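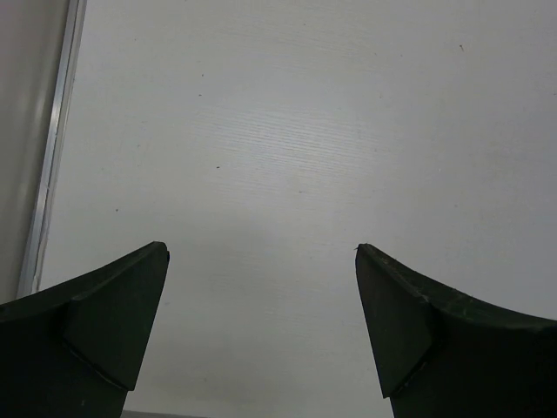

Setting Up the Wrist Camera and Gripper on a Bench-Built Arm

Birneck Shared Workshop, Member Guides
Prepared by Mayu Miyazaki. Reviewed by Clementina Brandão.
January 2024

Scope of this guide

This guide applies to members who have completed the Serham arm up to and including the wrist plate and who wish to add the Halász two-finger gripper and the small wrist camera. It covers mounting, alignment, exposure, and a first approach exercise at the wire rack. It does not cover wiring of the base or installation of the Wima control software, both of which are described in the preceding guides.

Members should allow one full bench session. The arm must remain switched off at the bench supply until step 5.

Before you begin

Confirm that the following are at the bench:

Gripper body with both fingers fitted
Wrist camera, bracket, and ribbon cable
2 bracket screws and the matching hex key
Calibration card
Soft cloth
Logbook for the arm

Inspect the fingers before mounting. Light scratches along the upper rim are normal wear and do not call for replacement. A burr near a fingertip should be noted in the logbook and removed with a fine file if it could touch the workpiece. Worn or loose gripping surfaces must be replaced before the arm is used.

Step 1. Mount the bracket

Place the bracket against the wrist plate with the open side facing the gripper. Insert both screws and turn each until it just holds. Do not tighten either one fully at this stage, as the bracket will be moved during alignment.

Step 2. Route the cable

Lead the ribbon cable along the back of the wrist and through the clip. Turn the wrist by hand through its full range. The cable should form a loose curve at both ends of travel. If it pulls straight at either end, release the clip and feed more cable through it. A tight cable will pass the first test and fail some weeks later, usually in the middle of someone else's session.

Step 3. Clear and wipe the target area

Remove tools and loose parts from the section of tabletop below the gripper. Wipe the surface. Specks and small scratches that remain after wiping are acceptable, and they are useful when judging focus. Do not cover the tabletop with paper. The fine wood grain gives the camera a pattern to work with, and a blank sheet does not.

Step 4. Check the lighting

The tabletop is pale and slightly reflective, and an overhead lamp will leave a soft bright patch on it. Move the lamp until the patch lies away from the point where the fingers will close. A patch beyond the fingertips is acceptable as long as the grain can still be read within it. The metal strip at the side of the tabletop also returns a strong glint at some angles. Leave it outside the focus area.

Step 5. Align the view

Switch on the bench supply and open the live view in the Wima panel. Open the fingers fully. One finger should enter from each lower corner, with the two tips at nearly the same height and a clear area of tabletop between them. If one tip sits noticeably higher than the other, the bracket is rotated. Turn it by hand in very small movements until the tips are level, then tighten the screws in turn, a quarter turn at a time.

Check the view once more after tightening. The bracket often shifts slightly on the last turn, and it is quicker to correct this now than after the calibration card has been read.

Step 6. Set the exposure

Turn off automatic exposure. Enter 2000 in the exposure field and observe the fingers. They are nearly black against a pale surface, and the automatic setting tends to respond to the tabletop alone, with the result that the edges of the fingers are lost. The inner edges of both fingers must be clearly visible. If they are not, raise the value in small amounts until they are, and record the final value in the logbook.

Step 7. Read the calibration card

Lay the card flat between the fingers and select Calibrate. The panel takes 20 readings. Keep hands away from the arm until it has finished. Move the card to a new position and repeat if the panel reports a poor fit.

Step 8. First approach at the wire rack

The first exercise is an approach without contact. Stand the rack on the tabletop and place the plastic basin in it on its edge, with the rim toward the arm. A basin is suitable for this purpose: the rim is thick and smooth, and its color separates well from the metal. Set the travel speed to 700 in the motion field. Keep one hand at the stop button throughout.

Bring the open gripper toward the rack from the front, with the tips pointing at the rim, and halt before either finger touches a wire.

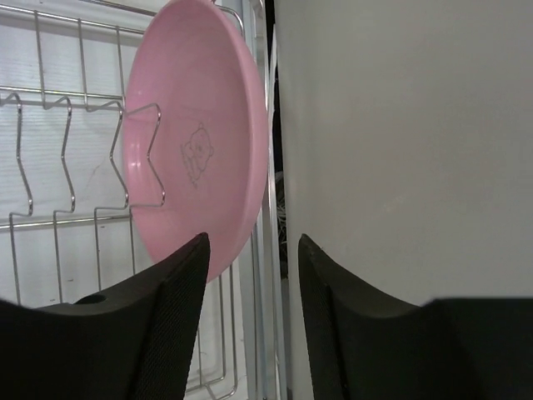
Hold this position and review the live view with care before any further movement is made. Two matters deserve attention.

The first is the rack itself. Its divider wires are thin, shiny, and bent in several places, and one of them may pass in front of the basin. The edge finder in the Wima panel can mistake a bright wire for a rim. Compare the line drawn by the panel with the edge of the plastic, and if the two disagree, mark the rim by hand.

The second is clearance. A finger that hides part of the rim in the live view is not necessarily close to it. The wrist camera gives a poor sense of depth at this angle, and a second person should look from the side and call out the gap — this is a requirement for a member's first three sessions with the rack.

When the position has been checked, withdraw along the same path. Repeat the approach until the arm halts at the same place each time. Closing the fingers on the rim is covered in the next guide and should not be attempted here.

Common faults

The view drifts after a few movements. Check the bracket screws first, then the cable clip.

The fingers appear as one dark shape. The exposure value is too low. Return to step 6.

The panel reports a fit but the arm halts short. The card was probably not lying flat. Repeat step 7.

One fingertip leaves the view when the gripper opens. The bracket has been mounted with the open side facing away from the gripper. Return to step 1.

Closing the session

Park the arm, switch off the bench supply, and return the basin and rack to the shelf. Enter the exposure value, any wear found on the fingers, and the name of the second person in the logbook. Questions about this guide may be left for Mayu Miyazaki at the workshop desk.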